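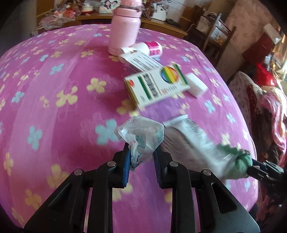

The flowered cloth, before supper.

Clearing the table would take ten minutes, Huguette had said. Bethel doubted it. Boxes came off that cloth every February and were back by March, leaflets and all. She had never seen a leaflet read.

"Bin or keep?"

"Keep," said Huguette, to everything. 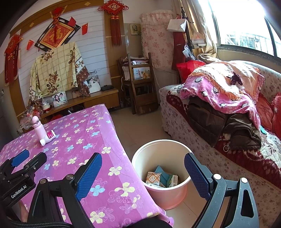

Getachew called through that a bucket was no place for tissues, and who would ever look in it?

Bethel thought he had a point. She went on filling it anyway.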